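Cunditz Planner 3

Motion and grasp planning for disassembly cells

Overview | Modules | Requirements | Licensing | Downloads

Planner 3 is the task and motion layer for arms that work inside boxes. Computer cases, switch cabinets, meter housings, anything with walls, cables and parts that sit close together. Runs next to your existing controller, doesn't replace it. You keep your arm, your gripper, your safety setup.

Built for repair, harvest and recycling lines where no two units come in the same state. Covers bent, screws missing, cables wherever the last person left them.

What's new in 3

- Planner and perception now share one scene model. No more export step between the two.
- Approach planning for deep, narrow openings. Checks the whole wrist and whatever is bolted to it, not only the fingertips.
- Cable-aware paths. Loose wires are treated as soft keep-out zones with a cost, hard zones if you say so.
- Fixture library. Load your plate as a mesh, name the slots, use the names in the task script.
- Replay viewer rewritten. Scrub, compare two runs side by side, export to video.

Modules

Cunditz Scene
Takes depth and color from one or more fixed cameras and builds the model the planner works on. Part classes come from a label set you can extend yourself. The stock set has 83 part classes: memory modules, sockets, drive trays, latches, retention levers, power supplies, expansion cards and so on. Adding a class needs a few dozen labeled views and an evening.

Cunditz Reach
The planner proper. Give it a target and an allowed set of approach directions, get back a path or a reason why there isn't one. The reason is readable ("wrist link meets left wall of case") and gets logged with the snapshot. Median plan time on our bench set is 317 ms on the hardware listed below. Slow cases are nearly always a deep case plus a long tool.

Cunditz Sequence
Task scripts in plain text. Steps, preconditions, what to do on a fail. Operators can edit a script at the cell and diff it against the last good one. Retry limits per step, so a stuck latch doesnt eat the whole shift.

Cunditz Touch
Force-guided finishing moves: lever lift, latch press, straight pull, wiggle pull. Needs a wrist force sensor or joint torque readout. Optional, sold separately.

Interfaces

Joint position and velocity streaming. Gripper over serial, digital I/O or vendor plugin. The Dotevov and Blomqvist controller plugins are included in every license, others on request. Python and C++ APIs, same calls in both. Task events over plain TCP if you want to hook up your own line software.

Requirements

Workstation with 8 cores, 32 GB memory, discrete GPU with 12 GB or more. Linux only. A wired link to the controller, please - Wi-Fi is not supported and support will ask.
At least one fixed depth camera with a clear view into the opening. Two is better for anything with high walls.
Calibration target ships with the license (printed board, plus the file if you want to make your own).

Known limits

Shiny metal cages still give patchy depth. Use the second camera or load a mesh for that part.
Thin single wires may be missed when they lie flat on a board. Raise the margin in the cable settings.
Slot names in the fixture library can't contain spaces yet. Fixed in the next point release.
Undo in the script editor goes back one step only.

Licensing

Per cell, not per arm. Two arms in one cell is one license.
CP3-832 Planner 3 with Scene, Reach and Sequence
CP3-941 Same as above plus Touch
Upgrade from Planner 2 is free for cells under maintenance. Old task scripts load with a converter, check the retry values afterwards, they moved.
Trial runs 30 days, full feature, replay export is watermarked. Integration and on-site setup thru Dritbridge.

Next release is planned for August. Release notes and the converter are under Downloads.

Planner 3 at work on an open desktop, gripper over the CPU socket
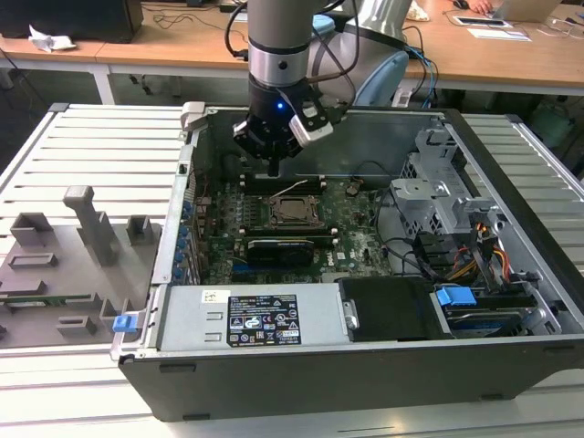
Customer comments (1)

Blomqvist: We moved one cell over from Planner 2 and the converter did fine except for the retry values, as warned. The readable fail reasons are what we use most. Would like them in the TCP events too and not only in the log, is that coming in August or later?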